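Gripper loses the lid halfway up, then arm faults out when it lands. Force setting or fingers?

Asked by Vy Hầu
Category: Small arms and grippers
Tags: parallel gripper, slipping, protective stop, wrist camera

I have a six-axis tabletop arm with a Windik two-finger parallel gripper and a camera on the wrist. The job is a kitchen routine: take the lid off a pot by the knob, set it down, take out what's inside, put the lid back. It ran fine for a couple of weeks. Now it drops the lid.

What happens, in order:

The fingers close on the knob and the controller reports a good grip. The arm goes straight up. Somewhere in the first few inches the lid starts to tilt, then it slides out and lands back on the pot, usually crooked. Right after that the arm goes into a protective stop with code 303 and won't move until I clear it by hand.

The lid is glass. It hasn't broken yet but I would like to stop dropping it.

What I have tried:

Raised grip force from 18 to 25 (newtons, per the gripper page in the software). It got a little better for one afternoon and then went back to the same thing.
Cleaned the knob with dish soap.
Re-taught the grasp point twice.
Restarted everything.

Force can go higher but I don't want to crush the knob or burn out the gripper motor. The manual says 303 is "unexpected external force" and nothing more. Is this a force problem or is something worn?

3 answers

Answer from Sorin Nikolaidis (accepted)

Two separate problems. Deal with the drop first and the 303 will mostly go away by itself.

A round knob between two flat fingers only touches along two thin lines. There is very little holding it against rotation, so if you grab even slightly off center the lid swings like a pendulum, and once it swings it works its way out. More force helps less than you would think. What changed after a couple of weeks is probably the finger surface. Bare plastic fingers get polished where they rub. Run a fingernail across the inside face near the tip and then further back. If the tip is slicker, you found it.

What I would do:

Power the arm down and take the fingers off. Check the mounting screws while you are in there. Mine had backed out and the left finger could rock.
Stick thin silicone or rubber pads on the inside faces. Replace them when they get shiny.
If you can print fingers, cut a shallow vertical V into each face. A V gives you four contact lines on a round knob where flat faces give you two.
Re-zero the gripper after any of this, or the "good grip" check will be reading the wrong width.
Lower the grasp so the pads are fully on the side of the knob.
Slow down the first part of the lift.

Also add a second grip check after the first inch of travel. If the width has changed, go back down and open. Your program only checks once, at close, and at that moment the knob really is held.

About the 303: on my arm it came up when the payload in the software didn't match the real load. If you tell the controller it is carrying a lid and the lid suddenly isn't there, the force estimate is off and it stops. Don't raise the stop threshold to get rid of it. That limit is what protects your hand. Switch the payload value only after the second grip check passes.

I have close to the same setup, fingers closed and parked low by the pot before the lid routine:
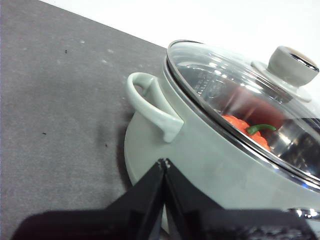

Wrist camera view, lid on. The glare on the glass is worth a look too.

If your program finds the knob by camera, reflections like those can pull the detected center to one side. Move the lamp or lock the exposure and see if your grasp point stops wandering.

Answer from Doğukan Gündoğdu

Had this with a Stonach gripper. Just put rubber bands on the fingers. Two on each side, works great, costs nothing. I turned the collision sensitivity down as well and have not seen a stop since.

Comment from Duyên Đào: Please don't do the second part if anyone works near the arm. The rubber bands are OK for a test but they roll up toward the tips.

Answer from Kha Lò

Agree with Sorin on the pads. One more thing, practice with a metal or plastic lid of similar size until it holds all day, and clear the stop with the arm supported. When I cleared mine with a lid half in the fingers the gripper opened on restart. There is a "hold on restart" box in the settings, in my version it is off by default.

Comment from Vy Hầu, 2/1/25: It was the fingers. Tips were smooth as glass and one screw was loose on the right side. Put pads on, tightened everything, re-zeroed, went back to the old force of 18. No drops so far. Still have to do the payload change, I got one 303 this morning with the lid held fine. Will look at the restart box too.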